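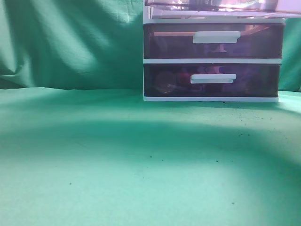 Figure 1. Drawer unit on the green cloth, view from the fixed camera.

3. Cell setup and upkeep

This section covers how the drawer cell was put together and what we did to keep it usable through July. The arm and its controller are covered in section 2.

3.1 Table and cloth

The cell stands on a workbench in the Hassanpour building. The tabletop is covered with a green cloth and a second piece in the same color hangs behind it. The segmentation code removes green pixels before it looks for the drawer fronts, so the cloth is part of the sensing and has to be kept in reasonable shape.

The tabletop piece is pulled flat and clamped under the bench edge. We did not stretch the backdrop, and its folds show as light and dark streaks. Most of these fall inside the green range we set. The pale crease left of the drawer unit did not at first, and we had to widen the brightness limit to include it.

3.2 Drawer unit

The unit has a white plastic frame and tinted, see-through drawer fronts. Only the two drawers under the top section are used in the task. The handles are white and stick out from the fronts, which gives the fingers something to hook. They are not in line with each other, so each drawer has its own taught approach point. Our first program used one point with a vertical offset and missed the lower handle on every run.

We left small items in the drawers during testing. They show faintly through the fronts and the Hirnus detector sometimes marked them as objects on the table. We fixed this by masking the area of the fronts.

3.3 Lighting

There is a bright patch on the cloth in front of the unit and a darker band across the middle of the table. With the camera on auto exposure the patch changed the whole image when the arm moved through it. We fixed the exposure by hand and set the lamp to 900 lumens. The patch is still there but it stays the same from run to run.

3.4 Cleaning

Dark specks collect on the cloth, mainly near the base of the unit. Single specks are below the size filter, but two or three close together can pass it. In the first 242 runs we did not clean at all, and the log has 5 stops caused by false objects in front of the lower drawer. After that we used a lint roller before each session and checked one still image by eye before starting.

The full routine, as written on the sheet at the bench:

Roll the cloth, front to back.
Check the clamps.
Push the unit back to its tape marks under the cloth edge.
Close both drawers fully.
Take a still and look for specks.
Run the homing program.

Mirko Dal Bello wrote the sheet and kept the log. By the end of the project it held 541 runs.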